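Building a Two-Arm Tabletop Rig in a Shared Workshop
Handout 5: Grippers, table layout and first pouring tasks

These notes go with the September session at the Fedska workshop. You should have both arms assembled and the servos numbered before you start. If your arms are still in pieces, go back to Handout 4.

1. Mounting and reach

Clamp each arm to its own side of the table, with the bases facing inwards. Switch the power off at the wall before you move a clamp. The left arm is arm A and the right arm is arm B in all the Catance software, and swapping them is the most common fault we see in the first hour. Label the cables at both ends.

With the arms powered down, move each one by hand through its full range. The two grippers should be able to meet over the middle of the table with the elbows still bent. If either arm has to straighten fully to get there, bring the base in and try again. Mark the final base positions with pencil.

2. Fingers

The printed fingers come from the Sketex file set. Print them flat, with the ribbed face upwards, at 100 per cent scale. Do not sand the ribs. A set takes most of an evening on the workshop printer, so book it early.

Fit the fingers loosely, close the gripper, then tighten the screws. If you tighten them while the gripper is open, the tips tend to cross. Check the gap at full opening with callipers. It should be wide enough to take a small drinks bottle across its body with a little to spare.

3. Setting out the table

Use a plain, pale, matt surface. Shiny tables cause trouble for the overhead camera, especially late in the afternoon when the sun comes round. Clear away screws, pens and offcuts.

For the first task you need one bottle and two light plastic cups of different colours. The cups go towards the back, next to each other, where both arms can get at them. Arm A handles the bottle and arm B steadies the cup.

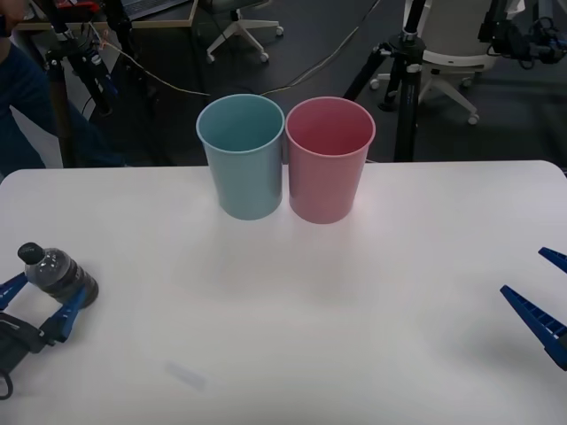 Keep the cap on the bottle for all of the early runs. You are practising the lift, the turn and the return, and none of that needs an open bottle. Move on to pouring only when you have done 19 clean runs in a row with the cap on. A run is clean if neither cup is knocked and the bottle goes back on the table under control.

4. Grip force

Start with the grip limit at 34 in the settings file and raise it in steps of 5. Stop when the bottle no longer slips as the wrist turns. Thin bottles buckle easily and a buckled one is hard to hold a second time, so replace it. The cups need much less force. Keep a separate value for each arm and write both in your log.

5. Before next time

Bring your log sheet and a copy of your settings file. Read the Price notes on wrist calibration, sections 1 and 2 only. Section 3 covers a different servo and will confuse matters.

Leave the arms folded down, with the power off at the wall and the grippers open. Spare fingers go back in the drawer under the printer.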